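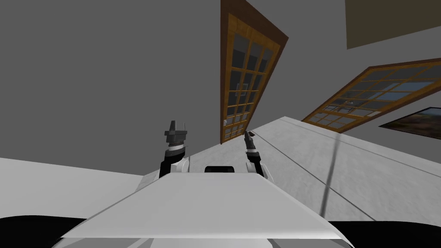 Smooth white top panel, beveled along the front edge

Floltov the Night Baker
Resin figure by Mosside
Edition of 521
6 inches tall
Sculpt: Aoi Takeda
Paint masters: Leonora Marquez

He's here! Floltov has been a sketch on the studio fridge for so long that we'd half stopped believing he'd ever stand up on his own feet, and now there are boxes of him all the way down the hall. If you've followed Mosside since the early moth figures you'll know the big sleepy eyelids and the oversized hands, but this is the first time Aoi has sculpted one of her characters mid-yawn, and we're smitten with it.

Floltov is a badger who bakes through the night and falls asleep in the flour. He comes in 2 colorways. First Batch is the warm one, with a toasted brown apron, cream stripes and a little pink inside the ears. Burnt Batch is charcoal all over with a glossy black apron and ember orange peeking out between the toes (turn him over, it goes right under the soles). Both use the same sculpt, and both hold the same removable loaf. The loaf has a magnet in it, so it stays put in his hands and will also stick to his head, should you prefer a hat.

Each figure is cast in solid resin, sanded, primed and painted by hand with acrylics, then sealed with a matte clear coat. The eyes and nose get a gloss coat on top. Leonora painted the masters and Trinidad Tagle leads the painting on the edition itself, and you'll see small differences from badger to badger - a stripe that's a touch wider, a heavier dusting of flour on one shoulder. We love that about hand-painted pieces and we don't swap for it, so please don't ask us to pick you one with a particular stripe!

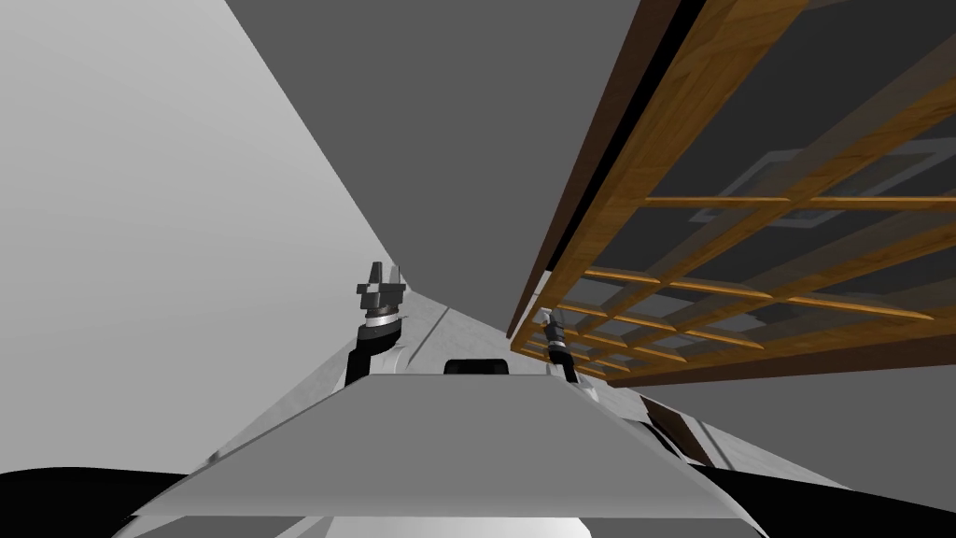
Floltov stands nicely without a base, though he's heavier than he looks, and we'd give him a flat, solid surface with a bit of room in front for those hands. Keep him out of direct sun, especially First Batch, whose pink can fade. Color behind him matters more than you'd think. Honey-brown wood, like the lattice rack here, is lovely next to his toasted apron, and a plain light gray wall is about the best thing you could put behind Burnt Batch. Dust him with a soft, dry makeup brush. No water, no cleaning sprays.

What's in the box
Floltov figure, First Batch or Burnt Batch
Magnetic loaf
Numbered card signed by Aoi
Fold-out recipe print by Lena Stępień (the rye recipe works, we've made it a lot)

Ordering
Orders open in July through the Mosside store. One of each colorway per household, please. The Zosbridge shop will have a small number on the counter as well, and Arnel Catacutan there can hold one for a day if you call ahead. Figures ship in a printed box with foam cut to shape. Hang on to the foam if you ever plan to move him, because the ears are the thinnest part and they don't like being knocked.

Small parts and a strong magnet: Floltov is an art piece for adult collectors and isn't suitable for children.

Also from Mosside: Tiongson the Ferryman, back in the fall in a new river green.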